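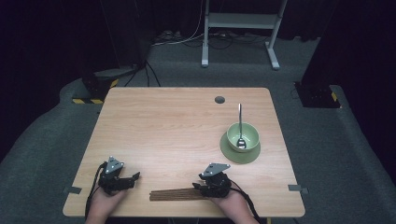 Home | Talks | Student Projects | Notes | Contact

Speaker notes - Neltevden student session, 8/1/19
Lourenço Gouveia

Posted by the project group. 14 shares, 3 comments

Slide 1. Title. Give the group name and go on. Do not read the abstract aloud.

Slide 2. The course task. Each team gets one table and one set of dishes and has to record a place setting from start to finish with two hand-held grippers. The recordings train a policy in the second half of the course. Grading is on the recordings and the report. The policy score counts for very little and students should hear that early.

Slide 3. Table layout. Bowl on its saucer to the right, spoon in the bowl, chopsticks along the front edge. Gray tape on the left and right edges of the table. Mention that thin items lying flat are the hard part of the set. A bowl has a rim to aim at. Chopsticks leave very little height for the fingers, and the approach has to be low and level.

Slide 4. Session numbers. The team recorded 900 episodes in November and kept 400. Pause here, someone will ask about the rest. Most were dropped for tracking loss when a hand turned the gripper too fast. The others were dropped for bad time alignment between left and right. The Vindeo logger writes one clock per device, and the offset has to be checked at the start of every batch.

Slide 5. Finger geometry.
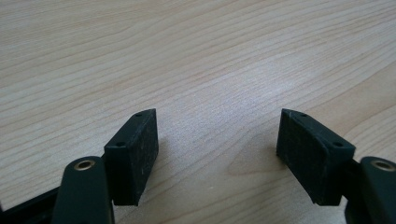

Fig. 2. Gripper fingers over the bare tabletop, pads facing inward.

Points to make on this slide:
- Pads are dark and matte on the inner faces. Grip on thin stock depends on the lower edge of the pad, so inspect that edge first.
- Two holes in the top of each finger block. Same pattern left and right.
- Brass eyelets at the ends of the linkage arms. Any play in the linkage shows up as an error in the width reading. Students tend to blame the software for this.
- The bright patch on the wood is reflected light. It moves in the view as the gripper moves, and a policy can latch on to it. Vary the start pose.

Slide 6. Calibration. Close fully, record zero, open fully, record maximum. Repeat 3 times per gripper. The Skovier sheet has the form. Teams that skipped it had to redo the whole batch.

Slide 7. Two-handed work. The idle hand should stay still and inside the tracked area. Moving it out of the way between grasps feels natural to the operator but adds motion with no purpose to the data - the policy then copies it.

Slide 8. What changes next term. Antunes mounts on all stations, shorter episodes, a written protocol before the first recording. If time is short, skip to this slide from 6.

Questions. Repeat each one into the microphone.

Comments (3)

mk_lab: Is the Skovier sheet the same one as last term? Ours has no row for maximum width.

L. Gouveia: New version. The row is on the back page.

dtorres: We had the offset problem too. Tapping both grippers together at the start of each batch gave us a clean mark to align on.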